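グリッパーを選ぶ前に、人の手の動きを記録する

Veikko Lahtinenさんは、Koskelaという小さな設計会社で、ロボットハンドの比較試験を担当している。試験の対象は二種類で、二本指のJinikと、三本指のGostettiである。私は四月に会社を訪ねて、二時間ほど話を聞いた。

「最初はカタログの数字だけで決めるつもりでした」とLahtinenさんは言う。「把持力、開き幅、重さ。表にすると、Jinikのほうが良く見えます。しかし、部品箱を持たせると、結果は表と同じになりませんでした」

試験では、同じ箱をそれぞれのハンドで174回つかむ。Jinikが箱を落としたのは30回、Gostettiは19回だった。ただし、Gostettiは一回の動作に長い時間がかかる。Lahtinenさんは、この差をまだ結論とは呼びたくないそうだ。

「落とした回数より、落とし方を見てください。Jinikは縁をつかむと、箱が指の間で回ります。Gostettiは回りませんが、隣に平たい物があると、三本目の指がそれに当たります」

そこでチームは、人が同じ作業をするときの手の動きも、頭の高さのカメラで記録することにした。手がどの方向から箱に近づくか、どこで指を開くかを調べて、ハンドの動作計画と比べるのである。机の上の物は少なくしている。物が多いと、失敗の原因が分からなくなるという。

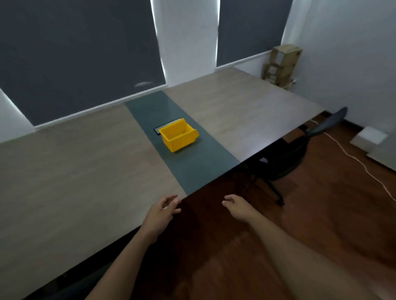

Kaisu Ikonenさんは、この方法に少し反対している。人の手には五本の指と柔らかい皮膚があるので、その動きを二本指のハンドの手本にするのは無理がある、と彼女は私に話した。比べるなら、まずカメラの位置を変えて、ハンド同士の記録を増やすべきだという意見である。

Lahtinenさんにこの意見を伝えると、すぐにうなずいた。「正しい指摘だと思います。指の形はまねできません。でも、近づく角度は参考になります。私たちは以前、いつも真上から箱に近づいていました。人の記録を見ると、斜めから手を出すことが多いのです」

角度を変えてから、Jinikの失敗は減り始めた。回数はまだ整理の途中で、教えてもらえなかった。制御装置はJurlowのものを両方のハンドに使っている。装置まで変えると、ハンドの違いが見えなくなるためだ。

失敗の記録は、すべて手で分類している。自動でできないのかと聞くと、Lahtinenさんは少し考えてから答えた。

「できるかもしれません。でも、今は自分の目で見たいです。滑ったのか、当たったのか、最初から位置が違ったのか。ソフトウェアは三つとも『失敗』と書くだけですから」

次の試験では、箱に部品を入れて、重心をずらす予定である。Ikonenさんの提案したカメラの位置も、そのときに試すそうだ。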